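Reference > Household and Interiors > Furniture > Tables

Reading time: 5 min

Table (furniture)

A table is an item of furniture with a raised flat top, supported most often by legs, trestles, a pedestal or a wall bracket. Tables are used for eating, writing, food preparation, display, games and many kinds of work. The word comes into English through Old French from the Latin tabula, a board or plank, and in older usage it could mean the board alone, without its supports.

Early history

Small tables of wood and stone were in use in ancient Egypt, where they served mainly to keep goods off the floor. Food was commonly set out on large plates placed on a stand. Greek tables were low enough to be pushed under a couch when a meal was over, and many had three legs, which stand steadily on an uneven floor. Roman households took over the Greek forms and added the monopodium, a top on a single central column. Costly examples were made of citrus wood, a North African timber prized for its figured grain.

In medieval Europe the usual dining table was a set of loose boards laid across trestles. It could be taken down after the meal, leaving the hall clear for other uses. Fixed tables with joined frames became more common from the 1500s onward. The draw-leaf table, in which extra leaves slide out from beneath the main top, belongs to the same period. The gateleg table followed and was widely made in the 1600s, with hinged flaps held up by swinging legs.

Parts and construction

The traditional four-legged table has three main elements: the top, the legs, and the apron, a frame of rails that joins the legs just below the top. The apron resists racking, the sideways movement that loosens joints over time. Where there is no apron, stiffness has to come from stretchers between the legs, from metal plates, or from the thickness of the top.

Solid timber tops move across the grain as humidity changes. A wide top fixed rigidly to its apron may split or cup, so cabinetmakers use wooden buttons, slotted brackets or figure-eight fasteners that let the boards shift a little. Breadboard ends, which are narrow boards set across the ends of a top, help keep it flat while allowing some movement along their length.

Joints between apron and leg are usually mortise and tenon or dowelled. Flat-packed tables more often use a corner bracket and hanger bolt, so that the legs can be taken off for transport.

Surfaces

Wood remains the most common material for domestic tops. It may be oiled, waxed, varnished or painted. Oil and wax are easily renewed at home but give limited protection against heat and spills. Varnish and lacquer are harder wearing, although a damaged area is more difficult to repair without refinishing the whole top.

Stone tops include marble, granite, slate and limestone. Marble is calcium carbonate and is etched by vinegar, wine and citrus juice even when sealed. Granite is more resistant to acids. Both are heavy, and a long stone top needs support along its length. Engineered surfaces, in which crushed mineral is bound with resin, can be given a plain, speckled or veined finish to imitate natural stone.

Pale colours reflect more light into a room and make small items easier to find, but they also show stains readily. Dark polished tops show dust and fingerprints. Matte finishes reduce glare under overhead lights and are often preferred for reading and drawing.
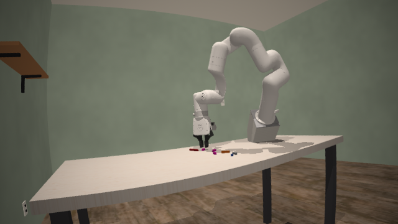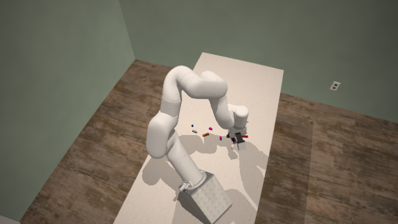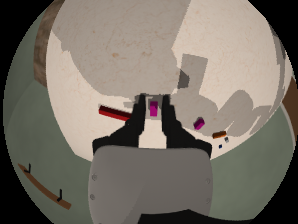 Light-coloured tabletops (computer renderings).

Dimensions

Table height is governed chiefly by the height of the seat used with it. Modern dining tables are usually between 72 and 76 centimetres high, leaving room for the thighs beneath the apron. Writing tables are similar or slightly lower. Counter-height tables stand at close to 90 centimetres and bar tables at 100 centimetres or more, both used with stools. Coffee tables are generally made level with the seat of a sofa or a little below it.

A width of 60 centimetres along the edge is commonly allowed for each diner. Round tables seat people without corners in the way, but the centre becomes hard to reach as the diameter increases. Long rectangular tables suit narrow rooms and can be placed end to end.

Types

Dining tables are the largest tables in most homes. Extending versions use draw leaves, drop flaps or a split top with a loose centre leaf.

Occasional tables are small, movable pieces, including side tables, nesting tables and tilt-top tea tables.

Trestle tables are still made in the old pattern and also in folding forms for halls and markets.

Refectory tables are long and narrow, with heavy stretchers near the floor. The name refers to the dining rooms of monasteries.

Worktables include sewing, drafting and workbench forms, in which the top may be tilted, clamped or fitted with storage.

Collections and study

The furniture museum at Vustivia holds 1,075 tables and table fragments, of which 86 are gatelegs or drop-leaf pieces. Its printed catalogue, compiled by Cosmin Ghiță, arranges them by leg form and does not follow date order. Weidong Meng's survey of rural joinery in the Voicu district recorded 52 trestle tables still in household use, several with tops older than their supports. Meng regarded the replacement of trestles as ordinary maintenance and argued that such tables should not be classed as marriages, the trade term for a piece made up from two unrelated sources.

Care

Spills on timber should be wiped along the grain and the surface dried. Mats or trivets are advisable under hot dishes on any wood, laminate or resin-bound top. Stone is best cleaned with a neutral detergent. Tables should be lifted by the apron when moved, as dragging puts strain on the leg joints and lifting by the top can pull out its fasteners.

See also: Bench; Chair; Desk; Sideboard; Trestle

© Dillonus Reference | Contact the editors | Back to top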